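Travel Help > Temples, Shrines and Festivals

Visiting Thongsuk for the first time: sunrise or evening lamps?

Posted by slowferry_fan
January 29, 2019

Hi everyone! I'm finally getting to Iso after years of looking at the map, and the thing I most want to see is the hill temple at Thongsuk. I've read everything I can find and I still can't decide when to go up. Half the people say you have to be at the top for sunrise, when the monks come out for the morning chanting. The other half say skip that and go for the evening, when families carry lamps around the main hall.

We have two nights in Hondance and one of them will be pretty much eaten up by the late boat. So it's one visit, maybe two if our legs hold out. The guidebook says there are 3,003 steps and I believe it. I'm reasonably fit, my mother is coming too and she is game for anything but slow on stairs.

Other things I'm wondering about. Is it okay for people who aren't religious to join the walk around the hall, or should we stand back? What do we wear? And does the Prolline bus still go to the halfway gate, or do we have to start from the bottom? I grew up going to a small white church with folding chairs, so this is all new to me and I can't wait, but I'd hate to be the loud visitor who walks in front of somebody's prayers.

Thanks in advance!!
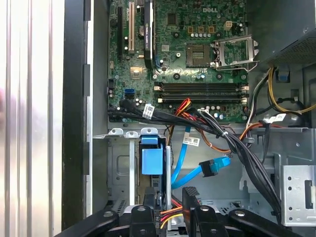

Issue 107

marigold_and_rain

Oh, you're going to love it. I've been up four times, in every kind of weather, and I'd go again tomorrow.

With one visit and your mother along, go in the evening. Sunrise is gorgeous, but it means climbing in the dark with a flashlight, and the lower steps are uneven. The Prolline bus doesn't run that early either, so you'd be doing the whole thing on foot. In the afternoon the bus goes from the market square in Hondance right to the halfway gate. Sit on the left for the bay! From the gate it's still a good climb, with stone benches at every turn and a tea stall where the path bends toward the spring. Take your time. Plenty of the people going up are grandmothers with shopping bags and they rest on every bench too.

Aim to be at the top well before dusk. Shoes come off at the red threshold and go on the shelves to the right. Step over the threshold, not on it. Cover shoulders and knees, both men and women. I bring socks because the tiles in the courtyard hold the heat all day.

As for the walk, yes, you can join. The first time, I stood by the wall for ages feeling like I had no business being there, and then a lady I'd never met put a lamp in my hands and pointed me into the line. You go clockwise, you keep the lamp at chest height, and you don't pass anyone. That was all I needed to know. I didn't understand the words of the chanting then and I only know a few of them now, but the sound of it filling that courtyard while the lamps come around the corner is something I still think about on ordinary mornings at home.

If you want to give something, there's a box by the bell. The lamps are 2,000 each, paid at the window, and the money goes to the roof. Small bills, please — they never have change.

Photos are fine in the courtyard, no flash. Inside the hall, put the phone away.

gatepost

Bus yes. Bring water. Last one down leaves before the lamps are finished so you will be walking back to the gate road and getting a taxi, arrange it beforehand.

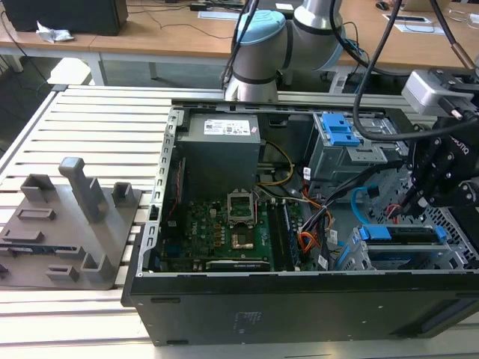
p. 5

twobackpacks

I'm going to argue a little for sunrise, sorry! Everything above about the evening is right, and I did that too, but the morning was the one that got me. There were so few of us. Fog was sitting on the rice fields and you could hear a rooster all the way down in Hondance. The monks sweep first, then they chant, then someone rings the big bell and you feel it through your feet. Afterward one of the older monks asked where we'd come from and we talked for a long while about what people do for their dead where I live, compared with what they do on Iso. I came down with a lot more questions than I'd gone up with, which I think is a fine reason to travel anywhere.

There's a way to do it without the dark climb. The guesthouse at the halfway gate has rooms, very plain, mats on the floor and a shared bath. If you stay there on your second night, you can see the lamps, walk down to the gate for bed (no taxi needed) and go back up at first light. Your mother could sleep in or come along, depending on how her knees feel. Ask for a room on the side away from the road.

Don't try it in October, when the boat festival is on. The guesthouse fills with families and visitors really should leave them the beds. Any other month, just call a few days ahead.

Have a wonderful time, and please come back and tell us which one you picked!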